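Starnico Community > Kitchen and Storage > Baskets and Trays

Wicker baskets or a flat tray for mixed items on a side table?

Justinas Sakalauskas

I have a side table next to the kitchen, 40 inches wide, that collects whatever has no shelf: canned food, cups, dish cloths, the kids' play food, a small planter. I own two rectangular wicker baskets and one plastic tray with a raised rim. At present everything is in the baskets, mixed.

Problems so far:

Cans tip over in the baskets. The weave on the bottom is uneven, and a short can leans until it lies on its side.

Cloths end up under everything else. Pulling one out moves the rest.

I can't read the labels or lids on the cans without lifting each one.

The table has a smooth white top and I would prefer not to put anything metal directly on it. I have looked at the Noltlow divided bins, but they are 2 inches too deep for the space behind the door. Is there a sensible way to split the items between what I already have? Also, should pull-tab cans be stored any particular way? I was told upside down, which seems wrong.

brackenfold

Just get the bins in a smaller size. Wicker traps crumbs, and you will be cleaning it every week. I had wicker for years and threw all of it out. Put the planter on the windowsill, it isn't kitchen stuff anyway.

T. Marrable

You can do this with the two baskets and the tray. Sort by base and weight. What the item is used for matters less on a table this size.

Cans go on the tray. A flat plastic base keeps them upright, and the raised rim stops them at the edge if the table is bumped. The rim also catches a leak before it reaches the tabletop. Store pull-tab cans lid up. You can then check the tab at a glance, and nothing presses on it. Some lids carry embossed text telling you to return the can if the ring is lifted, and you will never read that with the lid face down. If the tab has come up off the lid, don't use the can.

Cloths and cups go in one basket. Roll the cloth and stand it on end. A rolled cloth takes less floor area than a folded one and comes out without disturbing its neighbor. It also helps hold a cup upright if you place them side by side. Let the cloth dry fully first. Wicker will hold damp, and the bottom of the basket is the last part to air out.

Light, odd-shaped things go in the other basket. Play food is ideal, because it doesn't matter which way up it lands. Keep this basket at the end of the table the kids can reach.

Order of work:

1. Clear the table and wipe the top.

2. Turn the baskets over and tap out the crumbs. Use a dry brush on the weave. If you want a liner, Cistex mesh cuts with scissors and doesn't slide much.

3. Check the planter or any other plastic pot for chips along the rim. A small scuff is cosmetic. A crack that runs down the wall is a reason to retire it. Lift it by the lower body with a hand on each side, as a thin rim can flex when there is soil in it.

4. Put both baskets along the back, one left and one right. Leave a gap so you can get a hand between them.

5. Place the tray in front, in the middle. Set cans near a back corner of it and fill forward, so the front stays free for whatever you are using that day.

My own table has a dark brown basket, an orange one, and a green tray. One can is all that is left of that shelf until I shop on Friday.

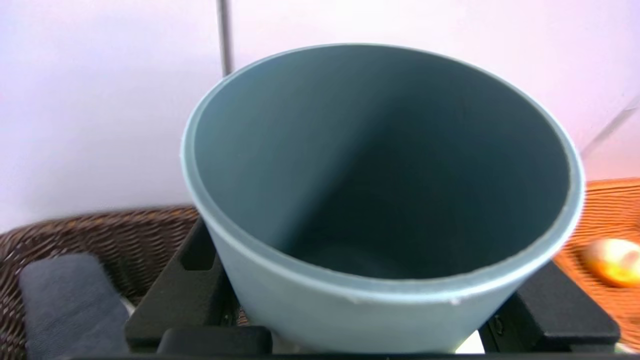
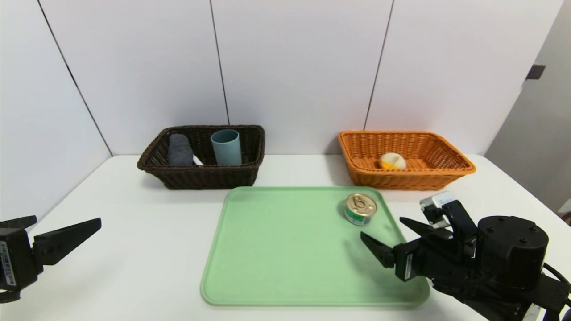
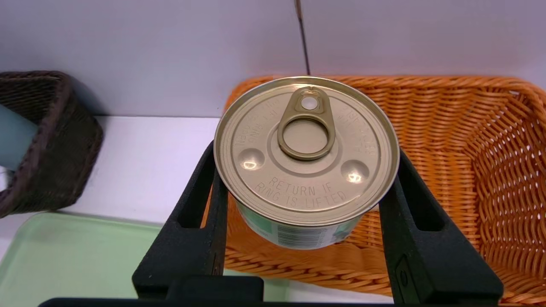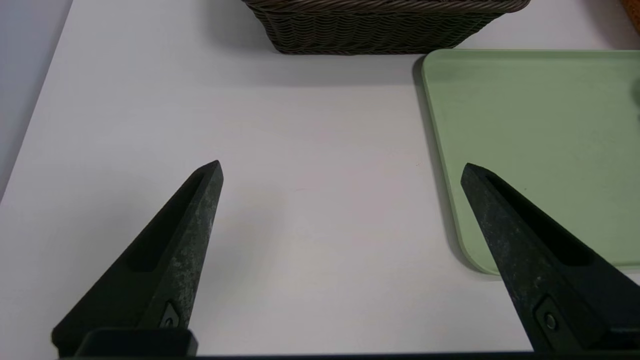

Comments

hollis_quay: Agree on lid up. I write the month I bought them on the label in marker (March, June and so on) and put the oldest at the front of the tray.

Justinas Sakalauskas: Moved the cans last night. They stay put on the tray. The planter is still looking for a home. Does the liner need to go up the sides or only on the bottom?

T. Marrable: Bottom only. Cut it slightly oversize and let the edges curl up.

brackenfold: Still say bins.

pennywhistle_r: Any tray will do if the rim is high enough. Mine is an old Le Goff serving tray and the rim is too low for tall cans, they go straight over it.

Last updated: March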